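The Umberg Pot

Verna Hutchins had carried it home on the bus, on her lap, with both arms round it, and she put it straight down on the white table without even taking her coat off.

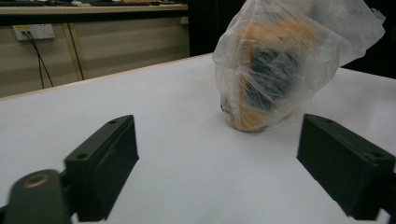

"Well, go on then!" said Esi Dankwa, who had been at the window for half an hour and was not going to pretend otherwise. "What did you get?"

"Guess."

"I'm not guessing. I'm seventy-one. Open it."

But Verna wanted the guessing, she had been looking forward to it all the way from Tetov Street, so Esi sighed and pulled out a chair and bent down until her nose was nearly touching the plastic. It was orange, or it had been orange once and had calmed down since. There was a great dark patch on one side. She could see that much through the creases and no more.

"A pumpkin," she said. "A pumpkin that's gone off."

"In March!"

"A very old pumpkin."

Verna laughed so much she had to sit down too. Then she took off her gloves, finger by finger, and told it properly, from the beginning, because a thing like this deserved a beginning. She had only gone to the hall for a lamp. They had thirteen lamps and every one of them was hideous (one was shaped like a trout, and she had very nearly bought it) and she was on her way out again when she saw the box under the last table, the one where everything is marked down. There were saucers in it, and a bicycle bell, and right at the bottom, wrapped in a page of newspaper, this.

"And I knew it, Esi. I knew it before I'd got the paper off. You know how you can know a person from the back, right down the other end of a street?"

Esi did know. She had stopped smiling and was looking at the bag again, in quite a different way.

"It never is," she said.

"It is!"

"Verna. It can't be. Your mother sold that in Umberg, before we'd even left school."

"For thirty shillings, to Mr Aydoğan with the van, and she cried into the sink, and then she bought us both shoes. I'm telling you. Feel it."

So Esi put her hands on either side and felt it through the plastic, which crackled like anything. It was round and fat and heavy at the bottom. She remembered the kitchen at Umberg all at once, the whole of it, the blue door and the smell of onions, and the big pot at the back of the stove with the burnt side always turned to the wall when visitors came. They had done that burn themselves, the two of them, the summer they were eight. They'd been making toffee. They had been told not to make toffee.

"There was a mark on the bottom," said Esi. "Where you scratched it with a nail."

"Where you scratched it."

"Where somebody scratched it. Have you looked?"

Verna had not looked. She had stood in that hall with the lovely heavy thing in her hands and paid for it and asked for a bag, and the one thing she had not done was turn it over. She'd thought about it at every single stop on the bus. She wanted somebody there who would know what they were looking at, and there was only one person left in the world who would.

"Oh, you daft woman," said Esi, and she got up and fetched her good glasses from the shelf, and wiped them, and sat down again.

"Ready?" said Verna.

"I've been ready since the toffee. Go on!"

And Verna took hold of the plastic with both hands and began to pull it down.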